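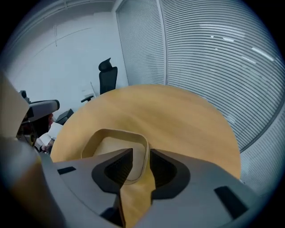 7. When the hand gripper won't hold (or won't let go)

I wrote the first version of this section on a Wednesday night, right after I'd spent a whole afternoon blaming my own hands. The fault turned out to be in the tool. If your Plelard hand gripper is dropping things it used to hold, or the numbers on the laptop say "closed" while the fingers are plainly open, you're in the right place. Go through the steps in order the first time. Once you've seen the fault a couple of times you'll know which ones you can skip.

What the fault looks like

There are three flavors and they often show up together.

Slip. You close on a part, it feels fine, you lift, and the part slides down between the pads. Thin strips are the worst for this. Boxes and cylinders give the pads something to sit against, so you can have a bad gripper for weeks and never notice if all you pick up is boxes.

Drift. The opening shown in Sadby (that's our logging program, see section 4) creeps while your hand is still. Mine crept so slowly that I only saw it when I scrolled back through the morning.

Stick. You release the trigger and one finger comes back late. This is the one that can hurt you, so please read the next bit before you touch anything.

CAUTION: A sticking finger is stored spring force. It can let go at any moment, and it lets go fast. Keep your free hand away from the notch between the pads. Don't poke in there with a fingertip to see what's jammed. Omid Amini did exactly that, and he had a black fingernail until January to show for it.

CAUTION: If the gripper is mounted on the arm and not in your hand, stop here and do section 3 (power off and lock out) first. None of the steps below are safe with the arm live. I know it's annoying. Do it anyway.

7.1 Before you take anything apart

1. Put the part down on the table and open the gripper all the way. If it won't open all the way, don't force it. Support the part with your other hand from the outside, well clear of the pads, and ease the trigger forward.

2. Stop the recording in Sadby and save it, even if you think it's junk. Add the word FAULT to the name. I threw away my first two bad recordings and then had nothing to compare with when I called for help, which made for a pretty short phone call.

3. Unplug the cable at the laptop end. The connector at the gripper end is tiny and hates being pulled.

4. Look at both pads in good light. You're looking for dust, shiny patches, and any gap between the pad and the recess it sits in. Turn the tool over and look from the other side too.

5. Run a clean, dry cloth over each pad. No alcohol! It makes the pads feel wonderfully grippy for a few minutes and then they go glassy.

6. Open and close the trigger slowly, with nothing between the fingers, and listen. A healthy one is nearly silent. A click partway through the travel means the linkage screw has backed out (go to 7.3). A scraping sound means grit in the hinge, and for that you want the small brush from the Boateng tool roll.

Note: If cleaning the pads fixed it, great, but do the strip test in 7.2 before you go back to work. Dirty pads and a loose linkage feel the same in the hand, and I've been fooled by that more than once.

7.2 The strip test

This is my favorite test – it takes no tools and it finds nearly everything. You want a thin strip bent into a loop, light enough that the weight doesn't matter and springy enough to push back a little.

1. Sit at the table with the cable plugged back in and Sadby showing the live opening value. Clear a space in front of you so the loop has somewhere to land.

2. Hold the gripper so the fingers point away from you. Close them on the strip below the loop, right in the middle of the pads, and leave the loop standing up past the fingertips.

3. Stop squeezing harder the moment the strip is held. This is where everybody (me very much included) goes wrong. If you crush it, you're testing your forearm.

4. Write down the opening value. On mine, a good reading with our strip is 202. Yours will be different, so take a reading while the tool is healthy and put it on a bit of tape inside the case lid.

5. Keep still for a slow count of 23. Watch the loop first and the number second. If the loop leans or sinks, you have slip. If the loop stays put and the number wanders, you have drift.

6. Tilt the gripper left, then right, then bring it level. The loop should come back to where it started. If it stays leaning to one side, the pad on that side isn't seated.

7. Let go gently, with the loop low over the table. Both fingers should move at the same time. If one lags, that's stick, and you need to stop using the tool until you've done 7.3.

Do the whole thing three times. One good pass doesn't mean much. Darius Lill, who builds these for us, wants to hear about it if even one of the three goes wrong, and he'd like the value from each pass.

7.3 Tightening the linkage

You'll need the small hex key from the Boateng roll and a piece of masking tape. Give yourself plenty of light.

1. Unplug the cable again. Yes, again.

2. Open the fingers fully and tape the trigger down so it can't move while you work.

3. Find the linkage screw under the palm side of the body. If you've got one of the older tools there's a sticker over it; peel the sticker from the short edge or it tears.

4. Turn the screw clockwise until you feel it touch, then a quarter turn more. That's all. The body is plastic and the thread will strip long before your wrist gets tired.

5. Take the tape off the trigger with your free hand on the body, not near the fingers.

6. Work the trigger ten times, slowly. The click should be gone. If it's still there, back the screw out half a turn and start over from step 4.

7. Plug in, zero the opening in Sadby (section 4 has the menu), and repeat the strip test.

CAUTION: Don't put thread glue on this screw. I thought I was being clever and did it to two of them, and the stuff crept into the hinge. Both had to go back to Dilitz for new bodies, and I got a very polite email.

7.4 If it's still not right

Some faults you can't fix at the table. Stop and send the tool back if you see any of these:

– a crack anywhere in a finger, even a hairline
– a pad that lifts out of its recess when you push it sideways
– an opening value that jumps by more than 320 in one go with your hand still
– a finger that sticks again on the same day you tightened the linkage

Pack it with the fingers open and a bit of foam between them. Put your FAULT recordings on the shared drive and write the trigger count on the return slip. The count is under Tool Info in Sadby. My first linkage failure came at 3,506 closes, so when I get near that number now I check the screw whether it's acting up or not.

7.5 What to do with recordings made before you noticed

This is the bit I'd have paid money for. Once you know the tool was drifting, don't delete the whole day. Start from your last good strip test and work forward. Open each recording, jump to a spot where the fingers are closed on something you know the size of, and compare the value with what you'd expect. Where it matches, keep it. Once it stops matching, mark everything after that as suspect and leave it for Darius. He can sometimes correct a steady drift, but he can't do anything with slip.

And do a strip test at the start of each session from now on. I do mine while the laptop is updating itself and I'm waiting anyway. Write the value in the notebook next to the tool number, with your initials, so the next person has something to go on.

Next: section 8, Changing the pads.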